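Cable day on the two-arm cell

I have been looking after the two-arm cell at Penthorpe since May, and most of what I do to it involves cables. The arms themselves hardly need me. The purple leads that run out to the wrists do.

Teodora Georgiou set the cell up before I came and left good notes. Her rule was that each lead gets enough slack for the wrist to turn fully both ways, and then a bit more. I measured hers before changing anything - 435 mm of free length past the elbow on the left arm. I wrote that on the inside of the cabinet door and I still use it.

The job it runs at the moment is bin liners, which is harder on the wrists than the block stacking we had before. There is a lot of reaching over the rim and turning in. 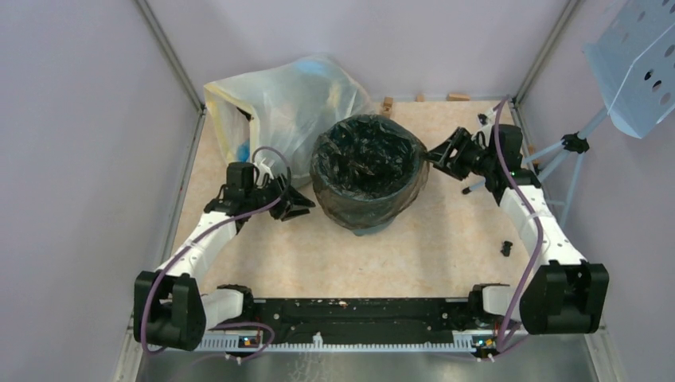
Both arms at the lined bin, right gripper at the rim.

My routine is short. Power off, arms parked, then I run a finger along each lead from the base to the wrist and feel for flat spots. Next I check the screws on the forearm covers and brush out the toothed rail at the front. Grit in the teeth bothers me more than scuffs on the beam, so I leave the beam alone. The log says 158 hours between rail cleanings. Tihomir Zupan, who had the Ballville cell for years, does his more often and I may go the same way. 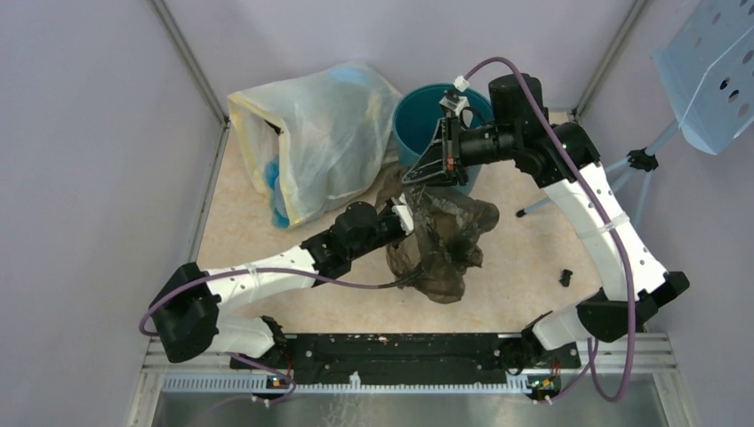
Strain relief is the part I have changed my mind on. I started with clips, and they dug into the jacket wherever the lead bent. Now it's tape around the white forearm link, one band on each arm, and I replace it when the edges lift. The right lead hangs in a deep loop below the elbow before it comes back up to the base, and I want it to stay like that. I once pulled it tight to look neater and had a camera dropping out within 2 shifts.

A new lead from Pirkar takes a week to arrive, so I keep a spare for each side in the drawer. Next on the list is the connector on the left base. I'll do it one evening after six, when the cell is free.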